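Robotics > Learning from people > Teaching methods
Reading time: 5 min

Teaching by demonstration

Teaching by demonstration is a family of methods in which a person shows a robot how to do a task, and the robot's behavior is later built from the record of what that person did. It is also called learning from demonstration, programming by demonstration or, in older shop-floor usage, lead-through teaching. The showing may be done by hand, with the teacher taking hold of the arm and moving it, or at a distance, with the teacher working a controller of some sort while the arm follows along.

The appeal is easy to understand. Most of us would have a hard time writing down how we pick up a bottle, but we can all pick one up, and a method that starts from the doing spares everyone a great deal of writing.

Teaching by hand

In hand teaching, often called kinesthetic teaching, the motors of the arm are set to carry the arm's own weight and little else, so that it moves freely when pushed. The teacher guides the gripper to the object, closes it, carries the object to its new place and lets go, while the joint angles are recorded the whole time. It is a friendly way to begin, and people who have never worked with a robot will usually make a passable recording on their first afternoon.

Its drawbacks show up later. A large arm is tiring to push, the teacher's own hands tend to get into the camera views, and tasks that need two arms at once are awkward for one person. Quick motions are hard as well, because even a well-balanced arm has some drag to it.

Teaching by remote control

Remote teaching, or teleoperation, keeps the teacher's hands off the arm altogether. The controls in use range from a plain game pad to a six-axis puck, a handheld tracker, or a smaller copy of the arm that the teacher moves and the larger one imitates. The last of these is generally thought the easiest to learn, since the teacher can feel where the joints run out of travel.

The same controls can drive an arm that exists only in simulation. The Grornino teaching kit, which was written for evening classes and has since found its way into a good many home workshops, does nearly all of its early lessons this way. The learner steers a simulated gripper toward household things and food, and may stop, back up and try again as often as patience allows. Rooms and surfaces can be changed from one lesson to the next, so that a learner (or a learning program, for that matter) does not grow too attached to a single background. Objects need not rest on anything, either, and the view is commonly taken from just behind the palm, so that the teacher looks out between the open fingers much as one looks down one's own arm.

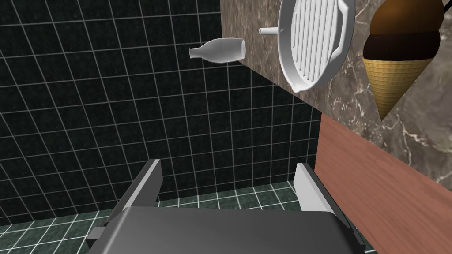
Recording a session

A single run through the task, from the starting position to the end, is called a demonstration or an episode. Each one normally holds the camera views, the positions of the joints, the opening of the gripper and the commands the teacher gave, all stamped with the time so they can be lined up afterward. Many systems keep a short written instruction with each episode too, such as "bring the pan to the counter."

How many episodes are needed depends very much on the task. The Carré set, a collection of simulated kitchen tasks that is still passed around among teachers, was planned at 2,000 episodes and came out with 1,174 after review, the remainder having been dropped for long pauses, missed grasps or recordings that stopped too soon. At the other end, a single fixed motion with the object always in the same spot may be taught well enough in 2 episodes.

Practice matters a good deal. The Tellel handbook asks new teachers to make around 18 trial runs before anything is kept, and suggests that they settle beforehand on which side to approach from. Two teachers who reach for the same bottle, one by the neck and one by the body, are both right, but a simple learning program may average the two and close its fingers somewhere unhelpful.

Common difficulties

Depth is the usual trouble for people teaching through a screen. With one view it is hard to judge how far away a thing is, and beginners tend to close the gripper early. A second view from the side helps, as do cast shadows where the software draws them.

Delay is the other one. Even a short lag between hand and arm leads teachers to move in small steps and wait, and the habit is faithfully copied by whatever learns from them. Veltarix controllers include a lag readout for this reason – a small number in the corner that experienced teachers check before they start recording.

There is also the matter of mistakes. Earlier practice was to keep only clean runs, but many groups now keep some episodes in which the teacher fumbles and recovers, so that the robot has seen what to do when a grasp goes wrong.

Filed under: Robot teaching, Simulation, Remote control

Related articles
Kinesthetic teaching
Leader and follower arms
Gripper (robotics)
Imitation learning
Camera placement for remote work
Episode review and labeling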